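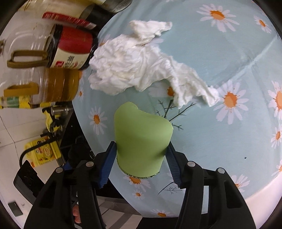 From: Štefánia Gajdoš
To: Breltbridge Craft Table list
Subject: Re: [craft-table] Foam cups, the trim at the base, and which glue

Hello Temitope, hello all,

I answer below your text, so it is easier to follow. Please excuse my English if some words for materials are not the right ones. I learned most of them in another language and the dictionary does not always agree with the shop.

On January evening at 9:40, Temitope Effiong wrote:

> Hi everyone, I tried the little foam cups from the spring table
> and I have three problems. First, the rim never comes out even.
> Second, my trim at the bottom comes loose after a day or so.
> Third, I got glue on my good tablecloth and now there is a shiny
> spot on it. Does anybody know what I should change? I used the
> pattern from the old Bellamy sheets, the one for the small size.
> Also, do you fill them with something, or do they stay empty?
>
> Temitope

About the rim. I think you should not worry so much. Mine is also not even. The light green one has a small notch in the top edge on the left, and the whole edge is a little lopsided. I could trim it, but each time I trim one side I make the other side too high, and after 3 corrections the cup is more like a saucer. When it stands in a row with the others it looks like a tulip that has opened a bit, and I like this. If you really want it straight, cut the foam with one long pull of the blade and do not saw. Sawing gives small crumbs and the edge becomes rough.

About the trim. I use a thin band in gold and green, with some texture in it, and it goes only at the base, where the cup is narrowest. There are two things I would check. The first is if you glue the trim before the cup has its shape. I did this in my first year and the band always opened again at the join, because the foam was still pulling. Now I leave the cup overnight and put the band on in the morning. The second is the length. The Bellamy sheet says to cut the band exactly, but I leave 2 mm more and let the ends overlap. You can turn the join to the back.

About the glue. I know the Humach glue is the one everybody recommends, and it is strong, but for soft foam I find it too wet. It goes into the surface and leaves a dark place. I use the Ulo stick for the band and keep the Humach for harder parts. Maybe others on the list have a different experience, I would be glad to read it.

About the tablecloth. I am sorry for your spot! I work on a pale blue cloth with white daisies with orange centers, and between them there are dark little branches with leaves. It is an old one and it does not have to be saved for guests. I keep a paper towel open on the table all the time, already crumpled, so I can take it with one hand when the other hand is holding the foam. For a shiny spot that is already dry, I would put the cloth in the freezer for one hour and then try to lift the glue with a fingernail - slowly, and from the outside of the spot to the middle. With a printed cloth please do not use nail polish remover. I lost part of a flower in this way on another cloth.

Your last question, if they stay empty. For the spring table I leave them empty until the day itself, and then people put in what they want. Paper flowers are good, or wrapped candy. Nothing heavy, the base is narrow and they fall over easily. If you want to put something heavier, glue a coin or a flat button under the base first.

One more thing for those who are ordering. The green foam sheet that I use is number 109 in the shop list, the light one. Number 626 has almost the same name, but it is much darker and also stiffer, and it breaks when you bend it around the form. I ordered it once by mistake and I still have nearly the full pack. If somebody needs dark green for leaves, write to me and I will bring it to the next meeting.

Temitope, can you write again when you have tried the longer band? I would like to know if it also holds with your trim, I think yours was wider than mine.

With kind regards,
Štefánia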